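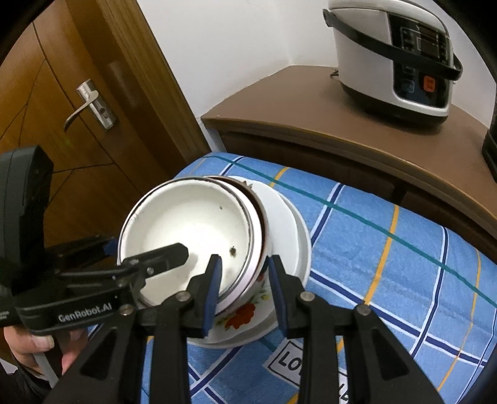 Mervyn Pearce wrote in to ask whether he could get away with hinging his old charcoal drawing to the backing board using ordinary sticky tape, given that he has a drawer full of it and the drawing has already survived one framing. I'm sorry to say, Mervyn, that the answer is no, but I promise the proper way is no harder once you've had a go at it, and it costs very little.

Print this page | E-mail this page

Hinging a work on paper at home

A hinge is a small piece of paper that holds your artwork to the board behind the mat. The whole idea is that the picture hangs from its top edge, like a towel on a rail, and is free to swell and shrink a little with the weather. Household tape goes yellow, the glue creeps into the paper, and one summer you find a brown stain coming through right where the sky ought to be. I've spent more evenings than I care to remember picking the stuff off other people's watercolours.

What you'll need

Japanese tissue, wheat starch paste, a small soft brush, blotting paper, a bit of non-stick baking paper, a clean flat weight, and an acid-free backing board cut to the same size as your mat. I use the Vokby tissue, mostly out of habit, and the Testa board, which comes in a nice warm white that doesn't fight with old paper. Any good art supplier will have something similar.

Getting started

Wash your hands and dry them properly. Lay the mat face down, top edge against the top edge of the backing board, and join the two along that edge with a strip of gummed linen tape. Fold it closed like a book, slide your artwork in and shuffle it about until it sits nicely in the window. Take your time over this part. I usually put the kettle on and come back for a second look, and the picture has nearly always wandered off to one side.

Open the mat again and keep the artwork still with a soft weight on a scrap of clean blotter.

Making the hinges

You want 2 hinges for most pictures, set in a little from the top corners. Tear the tissue instead of cutting it – run a damp brush along a ruler and pull gently, and you'll get a feathery edge that won't show as a ridge on the front.

Brush a thin coat of paste along one end of the tissue and let it sit until the shine goes off. Tuck that end behind the top edge of the picture, only a few millimetres in, leaving the rest standing up above it. Cover with baking paper, then blotter, then your weight, and leave it until quite dry.

Once dry, paste a second strip across the part that's standing up, so it makes a T against the board. Weight it the same way. Leave the bottom and sides of the picture alone, however tempting it is to add one more for luck.

Test your paste on a scrap of similar paper first. If the scrap cockles, the paste is too wet. And if your picture is valuable, flaky or very dear to you, do take it to a conservator.

Last updated: December 23, 2020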